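September 12, 2026
By Elżbieta Szewczyk

When I moved to Dasdale, I did not plan to bake anything. I had one pan and no scale. But my neighbor Mireille Lacroix was selling cookies at the Saturday market in those days and she needed a second pair of hands, so I learned from her, first the packing and later the dough.

Many people ask me how we came from that small table to the shop on Nosunley Street. I will try to write it down, because I already begin to forget the order of things.

In the first year we sold only one cookie, the one with butter and poppy seeds which my grandmother made. We brought 60 to the market and usually we carried some of them home again. Mireille thought the problem was the price. I thought it was the paper bag, because it was brown and you could not see what was inside. We changed to clear bags with a ribbon, and in June we sold 100 in one morning. I still don't know which of us was right, because we also lowered the price a little on the same day.

The name Bouvier comes from the dog of Mireille. I wanted something Polish, but our customers could not say any of my ideas. The dog is called Clilano and he is a Bouvier, so at least we did not use his full name.

The most difficult part was money for the oven. The used one we found cost 3,000 dollars and we had 2,000. Pascual Insaurralde, who had a pizza place before, let us pay the rest in cookies and in small amounts, and it took us almost until winter. This oven is hotter in the back left corner. I have learned to turn the trays after six minutes, and every new person in our kitchen burns one tray before they believe me.

Now we make nine kinds. The poppy seed one is still first, then the lemon, then a dark rye cookie that I love and that sells badly. Séverine wants me to stop with the rye. I have told her I will think about it, and I am thinking very slowly.

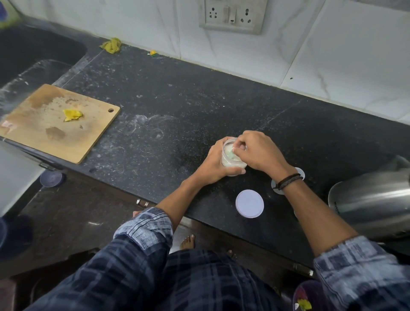

For the winter menu I would like to have something small to put beside the coffee, maybe a sugar cookie no bigger than a coin. Mireille prefers a caramel, but caramel is sticky and I don't trust it in a warm shop. We will probably sell them by the piece and also to take home, in a small clear plastic jar with a round lid, so people can see what they buy, as with the bags. I still have to ask for the price of the jars, and the first test batch I will bake next week, in the front of the oven.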